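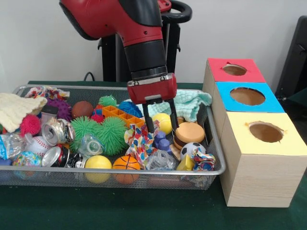 I have sorted donated small goods at Donberg long enough to have seen two label printers and one "smart" scale come and go, so when Litura was put on our back table I promised to give it 10 weeks before saying anything in writing. Those are up. Litura is a picking arm, leased to us through Ó Flaithearta, and the pitch is that it takes mixed goods out of a basket and drops them through the holes in the boxes beside it. The basket is what we call a mixed load: balls, crushed cans, a baseball, a toy hamburger, an orange ice cube tray and a patterned cloth right under the fingers. Anyone who has done this job will look at that cloth and know where the trouble starts.

Rating: two stars out of five, and I went back and forth on the second one.

## What you pay for

Our lease is $3,139 a month. That covers the arm, its pedestal, the gripper and a login for the software, which is a product called Dernuvska and looks like it was drawn by someone who dislikes buttons. The table is ours. So are the boxes, which we were told would be "any suitable container" and then had to make to a size the arm would accept. Ask about containers before you sign. Also ask how long the cables are, and who is going to tidy them. We have cable behind the table and under it, and I've kicked it more often than I'd like.

## How it does with ordinary stuff

Fine, mostly. Small balls go well. Blocks go well. The spiky rubber ones go very well, better than I expected, and I think that's down to the spikes giving the fingers something to hold.

I ran 100 picks of my own one afternoon with nothing in the basket except balls and blocks, and I had no complaints worth writing down. If your goods are like that, add a star. Ours never are.

Cloth is bad. Two fingers close on a towel and bring up the towel, and whatever was lying on the towel comes along or rolls off. Clear plastic is worse. It will go after a crinkled bag, miss, think about it, and go after it again, and if you're standing there with a full cart behind you this is hard to watch. Wide items that don't fit through a hole get set back in the basket, and then it picks them up again later. There is a setting for this. I've changed the setting. It still does it.

## What the brochure leaves out about the people

We were told Litura would "free the team for higher-value work." I asked at the time what the higher-value work was, and I'm still asking.

What changed for me is that I used to sort and now I watch. Somebody has to load the basket, spread the load out a bit, pull the cloth off the top, clear a stuck pick and empty the boxes. All of that is quick and none of it can wait, so you can't start anything else. Milagros Ccori, our shift lead, moved the pricing desk next to the arm so that one person could do both. It sort of works. You price three things, get up, sit down, lose your place.

My shoulders are better, I'll give it that. The reaching was the worst part of the old job, and there's a lot less of it. Yeshi Adugna had wrist trouble all through May and she likes the arm a good deal more than I do. If she were writing this you would be reading about four stars.

Then there's the talk. Sorting was done by two of us on either side of a basket, and you learned the trade that way, by somebody across from you saying no, that goes with the good ones, look at the stitching. A new hire now learns the software. Oisín Hegarty started after the arm came in, and he can clear a fault faster than any of us, but he had never priced a baseball until I handed him one. I don't know how you put that in a lease.

No jobs have gone so far. One opening wasn't filled. I'd call that the same thing said slowly, and management would not.
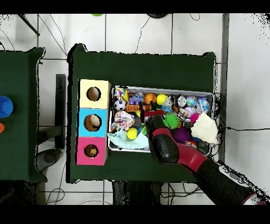 ## Setup and the layout question

We had the arm put at the end of the table, and I'd do it differently now. It reaches over the load to get at things, and the boxes are on the far side of the bin from where it comes in. We have them in a column, one hole each, three different sizes. The small hole is the one that gives grief. Something soft that should drop through sits in the opening, and the arm has no opinion on that at all and carries on. Whoever is minding it has to poke the thing down.

Suggestions if you're stuck with one:

- Cut every hole bigger than you think you need.
- Load shallow. A packed bin hides half of what's in it.
- Take out anything cloth first, by hand.
- Keep the second table clear on one side, so you have somewhere to put rejects.
- Write down every stuck pick for the first month. Ó Flaithearta's support line was polite, but they took us a lot more seriously once we had a list.

That last one was Ciarán Costello's idea and it got us a replacement gripper part at no charge.

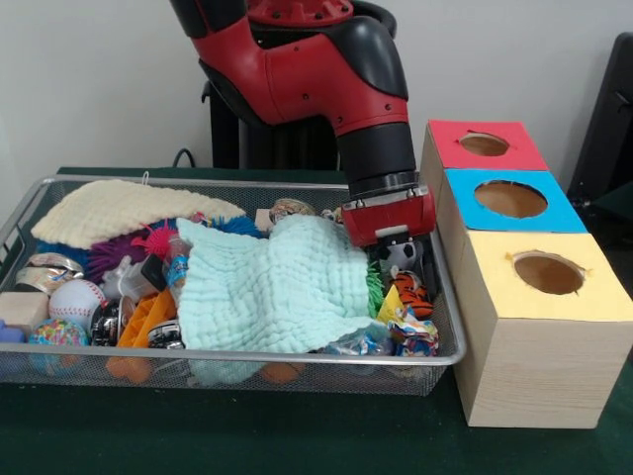
*Litura over a load with the cloths left in, hole boxes at the right.*

With a load like that I'd still take a person every time. The mint cloth is spread over most of what's in the middle, and there are toy cars and a small clear bottle in with it. I would lift the cloth, fold it and have the basket half read before my coffee was down. The arm has to be told the cloth matters, and at present the person telling it is me.

## Would I lease it again?

At this price, for mixed donations, no. For a place handling one kind of thing in one kind of size, maybe, if they ask the floor first and settle in advance what the floor is going to do all day. We are keeping ours until the lease comes up. I've asked for a second stool at the pricing desk and for one basket a shift to be sorted by hand, with the new people on it. The stool has been approved.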